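Jemoldale Footpaths and Crossings Fund
Progress report, May 1, 2024

The grant has now paid for 2 of the 4 repairs promised in December. The other two await a reply from Van Beek, who have gone quiet since we asked about the price. 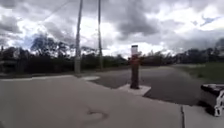
Drainage remains our main worry. The Skataddale end floods whenever the beck feels like it, and the new gully there has yet to be tested by a proper downpour. Where the pavement has a joint running through the concrete towards the road, we would like it on the yearly check list – weeds find these things before we do. Forkance have quoted for the sealing and, to general surprise, spelled our name right.

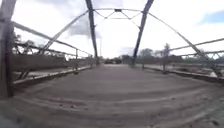 Their quote leaves 200 pounds unspent, which we ask to carry over for leaflets. The last batch gave the wrong bus stop and sent walkers to the tip. Corrected proofs are with the printer, and we will send you a copy with the next claim form.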